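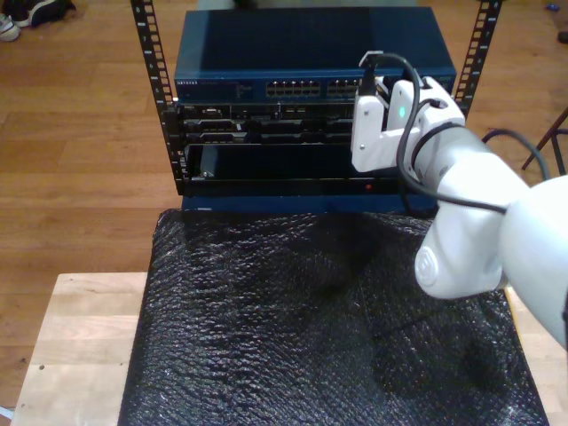 Rory Geddes wrote to me on Tuesday wanting to know if the Tevau starter kit can handle patch cables out of the box, or if you end up paying for the Metach add-on before it does anything useful. He has a small network closet to look after and he's tired of swapping cables by hand.

Short answer, Rory: it can, and you can leave the add-on for later. But the quick start card in the box skips a few things, so let me walk you through how I set mine up for rack work. Set aside an evening for it (I started at 5 and forgot dinner).

What you need

The Tevau arm with its two-fingered gripper, the control box, a small open rack, a switch you don't mind scuffing, and a handful of cheap patch cables. Please don't learn on live gear! Mine is an old NETGEAR switch at the top of the stack, with a server chassis under it.

Step 1. Put the rack where the arm can reach it

Get the rack up on a table and the arm off to one side of it. I tried it straight on first and the elbow kept folding up on itself. Coming in from the side, the gripper gets to the front ports with room to spare. I also like a padded sheet on the table in front of the rack, so a dropped cable doesn't skitter off onto the floor.

Step 2. Tie down the arm's own cable

Run it along the upper side of the arm and leave a generous loop near the gripper. Then swing every joint through its full range by hand and watch that loop. If it snags, give it more slack and try again.

Step 3. Teach the first port

Switch to hand guiding, bring the gripper up to the port you want, and press Save. Back off a little and save that spot too – the kit calls it the approach point, and it matters more than the port itself. A crooked approach means a crooked plug. Do one port at each end of a block and let the software fill in the ones between.

Step 4. Turn the force down

The default grip setting is 98, and it will mash a plastic clip flat. I run mine at 400 on the speed slider for the long moves and drop the grip by half for anything with a latch. Start gentle and work up until the plug stops slipping.

Step 5. Dry run, then the real thing

Run the whole routine with nothing in the gripper. If it looks good, hand it a cable and keep your finger on the stop button. My first 2 tries went in at an angle, and both times the fix was moving the approach point a hair to the left.

Is it worth the money?

For me, yes. The arm is quiet, the software is friendly, and support answered me the same day. My gripes are the manual (thin) and the hand guiding, which feels sticky when you go slow. The Metach add-on gives you a camera that finds ports for you – lovely if your gear moves around a lot, and easy to skip if your rack stays put like mine does.

If you've got the kit already and you're stuck on step 3, leave me a comment with your software version and I'll try it on mine.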